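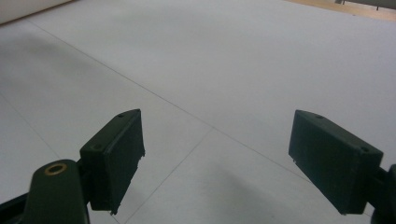
Pale surface, nothing held over it.

August, 4:40 pm

Bench top again. The Tillusetti sheet says this finish "resists everyday staining" and I would like to know whose every day they had in mind. Ours includes tea, marker, machine oil and whatever Ojārs cleans his brushes in. I have put off writing this up because I don't think the panel is as bad as he says or as good as the sheet says, and neither view makes a satisfying entry.

What was done. Four patches near the window end, each left under a watch glass for 20 minutes, then wiped with a damp cloth and nothing else. Tea came off. Dry-erase marker came off with a faint gray ghost that I could find only because I knew where to look. Machine oil left a dull spot. Brush cleaner left a dull spot with a rim, and the rim is what bothers me.

Ojārs Mets wants to call that a fail and go back to the Brudiritz panel. I'm not ready to. We never ran the brush cleaner on the Brudiritz. We only remember it as being fine, and it was under a cutting mat most of its life, so of course it looked fine when we took the mat off.

Gloss readings, for what they are worth: 71 before, on a clean area. I did not take one on the oil spot until after I had already rubbed it with my thumb, so that reading is crossed out in the log and should stay crossed out. The meter also reads higher if you lean on it. I'd want it checked against the Ozoliņš tile before I believed either number.

The pale color is another thing I doubt. The argument for it was that small dropped parts would be easy to find. Dark ones, sure. I spent part of the morning hunting for a white nylon washer and found it with my palm. Pale also means every pencil line shows, and people here draw on benches whatever the sign says.

The price for doing the whole room is 3,808, fitted. I'm against signing until the rim question is settled -- a week won't hurt us.

To do:
Repeat oil and brush cleaner on fresh patches, gloss before and after, no thumbs.
Same on the Brudiritz offcut, if it is still behind the drill press.
Ask Batedis whether their edge strip goes on after cleaning or before. Their last answer covered neither.
Put the watch glasses back.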